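Second arm or better gripper first? Small budget for kitchen task bench

Posted by Edin Zupan in Planning and Purchasing

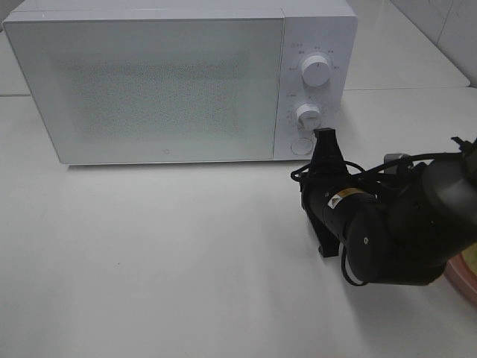 The arm at the microwave, gripper near the door-release button.

Hello all. We have one arm on a kitchen bench and we teach it simple tasks, now with a microwave that has two knobs and a round button. For next year I must write a purchase plan, and I can ask for one big thing only. My boss prefers a second arm. I prefer a better gripper and spare cables. The narrow finger is fine for a button, but I am not sure about turning knobs. What would you buy first? We are 3 people, and delivery from Brelia takes 7 weeks.

Frida Kjærgaard
I would wait with the second arm. The price of the arm is only one part. You will also need a mount, a controller, a bigger table and more hours from your people. In our lab in Gutthorpe these extras were around 70 percent of the arm price, and we had not planned for them. Before you write anything, make 177 attempts of the knob task with the gripper you have, and note every failure with its cause. If most of them are slipping, your boss will see the reason on paper. Please put also one line in the plan for fingers and cables, every year.

Zhiqiang Zeng
Agree with Frida. Ask also if the seller can lend you a gripper for a month. Ernach did this for us in December, we only paid the shipping.

Krešimir Hoxha
Buy two arms, you will want it later anyway.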